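Enseñar a coger una mandarina

6 de noviembre de 2021

En agosto me pasé dos semanas enseñando a un robot a hacer algo que mi sobrina dominaba antes de saber hablar: coger una cosa redonda y dejarla en otro sitio. El robot necesitó 574 demostraciones. Mi sobrina, que yo sepa, ninguna, y además se comía la pieza.

El trabajo lo encargó Bivia, que vende brazos a almacenes pequeños y presume en su folleto de que «cualquiera puede programarlos». Cualquiera era yo. Se puede hacer de dos maneras. En la primera agarras el brazo por la muñeca y lo llevas por el aire, como quien saca a bailar a un primo rígido en una boda. En la segunda te sientas con un mando y lo diriges mirando una pantalla, y entonces el primo rígido eres tú.

Yo empecé por la primera, por orgullo, y a la tercera mañana me pasé al mando, por las lumbares. A distancia se descubre lo poco que uno sabe de sus propias manos. Llevo toda la vida cogiendo fruta y no habría sabido decir en qué momento empiezo a cerrar los dedos.

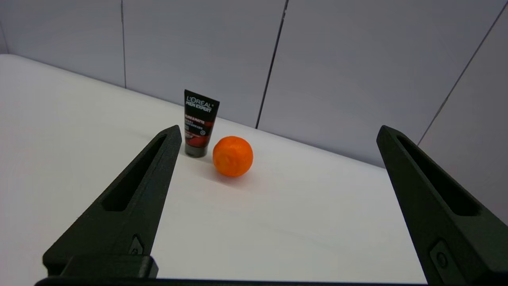 La fruta, quizá una mandarina, el tubo de L'Oréal Men Expert y la pinza abierta, vistos desde la muñeca del robot.

Lo que me irrita del discurso habitual, el de Plultus y compañía, es la palabra «intuitivo». Según ellos, la máquina aprende del gesto natural del operario. Muy bien, pero el gesto natural del operario incluye dudar, rascarse la nariz con la mano libre y corregir tarde. Durante los primeros 175 intentos le enseñé al brazo, con toda fidelidad, a vacilar encima de la fruta. Lo aprendió de maravilla. Se quedaba ahí suspendido, con mi misma cara de no encontrar las llaves.

Hubo que tirar aquello y volver a empezar con movimientos más limpios, es decir, menos míos. Un manual de Nwankwo que circulaba por el taller recomienda «demostrar con decisión». Me lo he apuntado para otros ámbitos.

Con todo, defiendo el método. Prefiero mil veces un robot al que se le enseña con la mano que otro al que hay que dictarle ángulos, y quien haya heredado un programa de Fisar con 2250 líneas y ningún comentario sabrá por qué. Sólo pido que se pague como lo que es. Enseñar es un oficio, también cuando el alumno va atornillado a una mesa, y en las ofertas que veo últimamente lo llaman «recogida de datos» y lo colocan un peldaño por debajo de reponer la máquina del café.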